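Leinonen Appliances Support Centre
Ticket 526
Status: Open (waiting on customer)
Product: Jolteck front loader, 8 kg
Store: Bodwood
Opened: 1 May 2019
Subject: Washer sits on two minutes for most of an evening

Original message

Hello. I bought this machine from your Bodwood store in November and for most of that time it has been a good washer. For the past few weeks it has been telling me it has two minutes to go. It says this at half past seven. It says it again at eight. I have bathed a child, cooked pasta and watched a program about canals, and the machine has had two minutes to go throughout.

Then it beeps and unlocks as if nothing happened. No error code on the display. The clothes come out heavier than they used to and the dark things have a greyish film on them, sort of like dried soap. I've tried the Mixed cycle, Cottons, and the one with a picture of a feather. Cottons is the worst.

I've read the manual. The troubleshooting page says to check that the machine is plugged in.

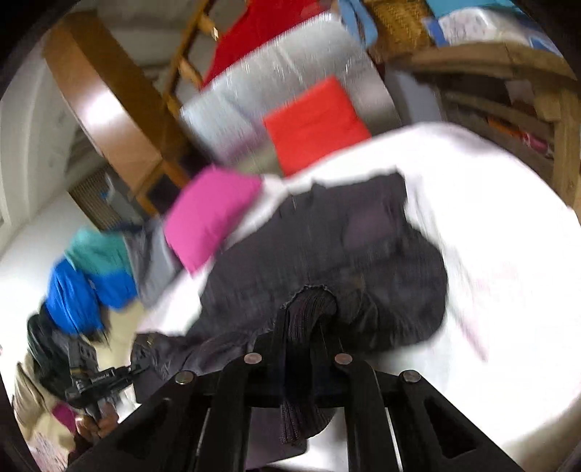
Things I have already done, so we can skip them: turned it off at the wall and back on, levelled the feet with an actual spirit level, pulled the drawer out and scrubbed it (grim), and spoken to it firmly.

Regards,
M. in Bodwood

Reply from Lovely Catacutan, Support

Hi M.,

Thanks for the detail, and for skipping me past the wall switch.

The time on the display is an estimate. When the machine gets to the final spin it tries to balance the load first, and if it can't, it tumbles, stops, and tries again. The clock doesn't move while it does this. After enough attempts it gives up, does a slow spin and finishes. That would fit the heavy clothes.

The film is probably detergent that hasn't rinsed out. Too much foam will also upset the spin, so the two could be the same problem. Could you let me know:

What detergent you use and how much
What a normal load looks like
When the pump filter was last cleaned (behind the little flap, bottom right)

Lovely

Reply from customer

Detergent is Dusine, the powder in the big tub. I use one scoop. I should say that it's not the Dusine scoop, which went missing, it's the scoop from a bag of coffee. I have now put this scoop against a measuring cup and would prefer not to discuss the result.

Normal load is school jumpers, work pants, T-shirts, and a bath mat when the bath mat's turn comes round.

I didn't know there was a little flap.

Reply from Lovely Catacutan, Support

Hi M.,

Most people don't. Put a shallow tray and an old towel down first. Pull the small black hose out, take the plug off it and let the water drain before you touch the big round cap. Please don't start with the big round cap.

Once the filter's clean, run an empty Cottons 90 with no detergent in it. If there's foam on the door glass halfway through, run it again. Then go down to two level tablespoons of powder for a normal load and leave the bath mat out for now. A bath mat holds a lot of water and ends up on one side of the drum, and the balance check hates it.

Lovely

Reply from customer

I started with the big round cap.

The laundry floor is very clean now. Out of the filter came a hair tie, a five cent piece, a quantity of felt that I believe was once a tissue, and a bra wire that no one in the house will claim.

Ran the hot empty cycle. Foam up to the middle of the glass, from no detergent at all, which I found a bit insulting. Ran it again, less foam. Third go, clear. My power bill is going to be a conversation.

Put a proper load of darks through after that with the tablespoons and no mat. It hit two minutes, thought about it, and went into the fast spin more or less straight away. Finished before the canals did.

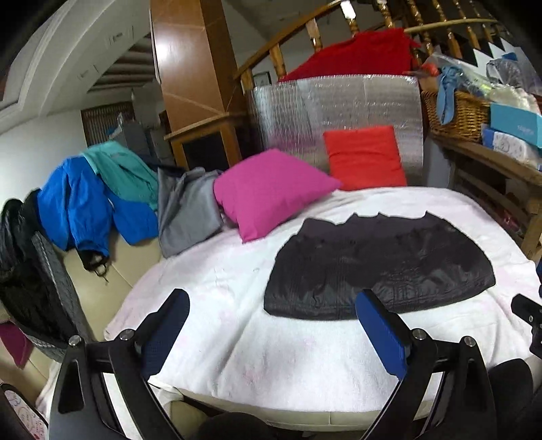
Still to sort out: there's a knocking noise at the start of the spin that I don't remember from before. It goes once it's up to speed. Also, your phone line quoted me $325 for a technician before I'd finished saying my name. Is that if they find something, or just for coming up the driveway?

Internal note (L. Catacutan)

Customer bought in November so still inside the two-year Jolteck warranty. Shouldn't have been quoted the out-of-warranty fee. Have asked the phone team to check purchase date before quoting. Again.

Knock at spin-up: ask re transit bolts. Delivery was ours but install was customer's own.

Reply from Lovely Catacutan, Support

Hi M.,

Good news on the spin. Sorry about the quote, please ignore it. You're under warranty, and a visit for a machine fault costs you nothing. There is a charge if the technician finds the cause is detergent or something in the filter, so it's a good thing you've dealt with those already.

About the knocking: when the machine was installed, did anyone take the long bolts out of the back panel? They hold the drum still in the truck and have to come out before the first wash. If they're gone you'll see plastic caps over the holes. Could you have a look and send me the serial number from inside the door rim while you're there?

For the film on the dark things, rewash them with no powder on a normal cycle with Extra Rinse on. It may take more than one go for the jumpers.

Lovely

Reply from customer

Will look tonight. It's hard up against the wall and I'll need someone on the other end. What do the caps look like, are they grey? There was a bag of grey plastic things in the box and I've been using one as a doorstop.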